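Weidemann Parallel Linkage Hand Gripper Kit: Review After a Home Build

Posted March 10, 2024

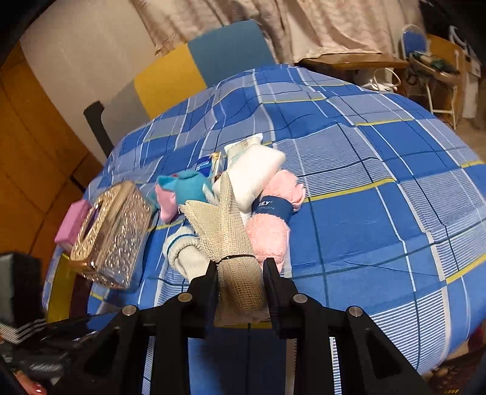 Jaws closed on a mesh sponge bag, plaid cloth underneath.

Summary: a good linkage, mediocre instructions, jaw pads that need attention. Recommended for anyone collecting hand-guided grasps at home who already owns a set of hex keys and does not mind filing a part or two.

What it is

The kit builds a hand-held gripper with two jaws on a pivoting linkage. You squeeze, the jaws close, and a camera mounted over the frame records the grasp. I bought it to gather data for a small arm I am building at the Uvutau shared workshop in Dirkville. The arm will get the same jaws, so anything the hand unit can't hold, the arm won't hold either. That was the main thing I wanted to find out before cutting any more parts.

Assembly

Listed build time is 2 hours. Mine took one evening and part of the next morning. The frame halves went together without trouble and the holes lined up. The pivots are the best part of the kit. They run on metal pins with round caps, and side play at the jaw tips was low enough that I did not bother to shim anything.

The manual is 14 pages and skips the order of the linkage. If you install the outer arms first, you can't reach the inner screws and have to back everything out. Do the inner pair first, leave all the screws a quarter turn loose, cycle the jaws, then tighten. Threadlocker is not included. Use the low-strength kind. I had one cap walk out during the first week before I applied any.

One jaw carrier had a ridge of leftover material on the sliding face. A few strokes with a flat file fixed it. The other one was clean.

Trigger and feel

Travel is even and the return spring is on the stiff side. After 30 grasps in a row my hand was tired, and I started closing the jaws harder than necessary, which shows in the recordings. I swapped in a softer spring from the workshop drawer and kept the original. The softer one still opens the jaws fully, but a little slower. If you plan on long sessions, make this change before you start so that all your data has the same feel.

Grip tests

I run these on a round table at home with a plaid cloth on it, and I do not clear the clutter first. A bare bench gives cleaner results that don't carry over to much. The items are household things: a rolled sock, a rolled towel with a printed band, a plush toy, wrapped packets, a glittery tissue box.

Mesh sponge bag: the most useful item in the set. The netting compresses a long way before it resists, so there is no clear point where your hand tells you the grasp is done. Close on it near the cord and the frayed top fans out above the jaws. In my runs a grip near the cord held better than one higher up, where the netting slid.

Rolled towel: fine across the roll, poor along it. The stock pads are smooth and the band slips against them.

Rolled sock: easy, as long as you stay away from the cuff. Grab the cuff and the roll opens.

Tissue box: hard, bumpy surface, and the pads only touch the high spots. It can be dragged but I would not trust a lift. The decoration also throws bright spots into the video, which upset my tracking more than the grasp did. Turning off the overhead light helped.

Plush toy: no failures worth writing down.

On the full set, 56 grasps, most of the drops came from pad slip and very few from misalignment. I put thin silicone sheet over the pads with contact cement and the towel stopped being a problem. Winia sells precut pads that fit these jaws, but sheet stock is cheaper and you can replace it when it glazes over.

A patterned tablecloth is a fair test for camera tracking, by the way. Mine had plenty to lock onto and drift stayed low. On the plain gray bench at Uvutau the same setup lost position several times.

Size

The frame is wide. In tight groups of objects the arms touch the neighbors before the jaws reach the target, and you learn to come in from above. For a fixed arm this matters more than it does by hand, so plan your approach angles accordingly. A narrower frame would be my first request for a second version.

Pros
Tight metal pivots
Jaws stay parallel through the whole travel
Screws are a common size, easy to replace

Cons
Smooth stock pads
Manual leaves out the linkage order
Stiff return spring
Wide frame

I ordered in December and the box arrived with all parts present. One spare pivot cap was in the bag, and I have used it. Next job is fitting the second set of jaws to the arm. I will update the review when it has been through the same set of items.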